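Kit bimanual Kuvura: ficha del conjunto 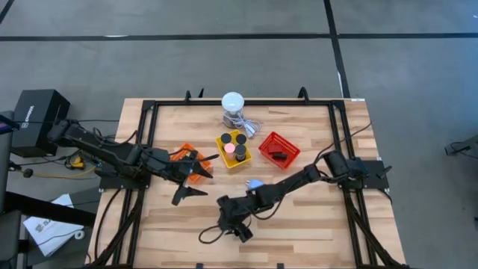 Foto: Skandmont / documentación del kit

Contenido
Dos brazos con pinza sobre bastidor perimetral negro, mesa de madera y piezas de clasificación: cilindros en bandeja amarilla, bloques en cesta roja y cesta naranja.

Datos
Más de 400 episodios teleoperados, grabados en Grajales. Cada brazo registra 7 valores por instante.

Uso
El cargador exige la biblioteca Traletari. Las bases se atornillan antes de calibrar. Reservar 700 mm libres a cada lado.

Limitaciones
Una sola mesa. Sin datos de fuerza. Los episodios de October se graban de nuevo y no se incluyen.

Revisión: 05/02/2019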